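Section 5. Loading and Facing Shelves

Before stocking, confirm that the Marnex unit is level and that both decks are locked into the posts. The rated load is 200 pounds per deck.

1. Place the heaviest cartons on the lower deck.
2. Set boxed goods with the printed front toward the aisle.

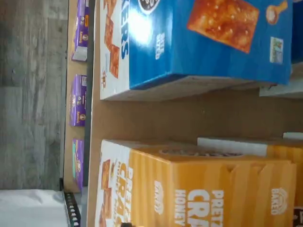
Stores in the Tavau group have asked whether tall boxes may be laid flat. They may, provided the product name can still be read by a standing customer.

3. Rotate stock at each delivery. Move older dates to the front and place new cartons behind them.
4. Leave 2 inches between the top of the product and the deck above.

**Note:** The clearance applies to all goods — including light ones.

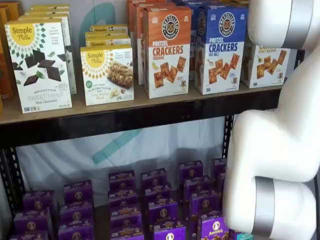
According to Karras, the same clearance should be kept at the rear of the deck, where cartons are often pushed tight against the backing. This guide adopts that practice for all new installations.

5. Fit price labels to the front rail, directly beneath the product they describe.

**Caution:** Do not lean on the front rail or use it as a step.
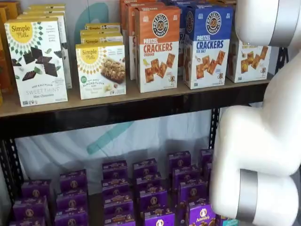 Labels should be replaced whenever a product is moved, even within the same deck. Order blank strips from Rivell under part number 1861.

## Moving a Deck

Remove all goods before changing the height of a deck. Two persons are required, one at each end.
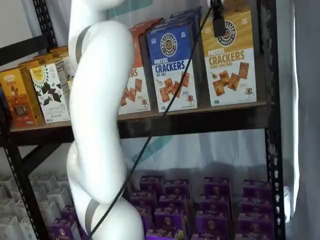 Lift both ends evenly until the hooks clear the slots, then lower the deck into its new position. Press down firmly at each corner. Do not restock until every hook is fully seated.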